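Capítulo 7
Alimentación de la yegua en el último tercio de la gestación

Objetivos del capítulo
Al terminar este capítulo, el alumno podrá estimar las necesidades energéticas y proteicas de la yegua gestante a partir del octavo mes, valorar su condición corporal y ajustar la ración según el forraje disponible.

7.1 Introducción

La gestación de la yegua dura unos once meses, con variaciones amplias entre individuos. Durante los primeros siete, el feto crece despacio y las necesidades de la madre apenas se apartan de las de mantenimiento. El cambio llega después: más de la mitad del peso que tendrá el potro al nacer se gana en los últimos meses, y en ese mismo periodo se forman las reservas hepáticas de cobre de las que dependerá en parte durante sus primeras semanas, porque la leche de yegua es pobre en este mineral.

Al mismo tiempo, el útero ocupa cada vez más espacio en el abdomen y la yegua puede reducir el consumo voluntario de forraje. La ración tiene que aportar más nutrientes en un volumen igual o menor, y de ahí que la calidad del heno pese más en esta fase que en ninguna otra, salvo la lactación.

En las explotaciones del valle de Cuvdale, que servirán de caso práctico a lo largo de la unidad, las cubriciones se concentran en primavera y muchas yeguas llegan a enero en pleno último tercio, sin pasto y con heno del verano anterior. Es la situación que se analiza en el apartado 7.4.
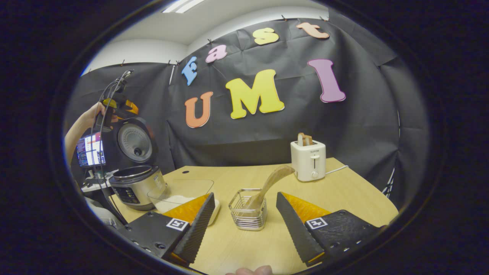

La mezcla de los suplementos en polvo con el pienso es una fuente frecuente de error. Las cantidades diarias de un corrector mineral son pequeñas y, si se echan sobre el grano seco, buena parte queda en el fondo del comedero. Conviene humedecer ligeramente el pienso, añadir el corrector y remover hasta que el polvo quede adherido. Para una sola ración basta un utensilio de cabeza ancha y plana, como la paleta de madera para arroz que asoma del cestillo metálico; para lotes mayores se recurre a una mezcladora. El corrector se pesa siempre en balanza, nunca por cucharadas, y el envase se cierra después de cada uso.

7.2 Valoración de la condición corporal

Antes de modificar una ración hay que saber de qué estado parte el animal. Se emplea la escala de uno a nueve puntos, con palpación de costillas, cruz, dorso, base de la cola y detrás de la espalda. En la yegua gestante se busca una puntuación entre cinco y seis y media. El volumen del vientre no debe tenerse en cuenta, pues induce a sobrestimar el engrasamiento. Tampoco es fiable la vista en invierno, cuando el pelo largo oculta las costillas.

Caso 7.A. Gutura es una yegua multípara de la finca Sikora, con una puntuación de cinco al inicio del noveno mes. Recibe heno de gramíneas a voluntad y 700 gramos diarios de un concentrado proteico. El análisis del heno indica un contenido bajo en cobre y cinc. Calcule el aporte de ambos minerales e indique si es necesario un corrector.

Caso 7.B. Esier, de la misma finca, es primeriza y pesa alrededor de 400 kilos. Su puntuación ha bajado de cinco a cuatro desde la última revisión. Proponga un aumento gradual de la energía de la ración y razone el plazo elegido.

Las tablas de necesidades para resolver ambos casos se encuentran en la página 361.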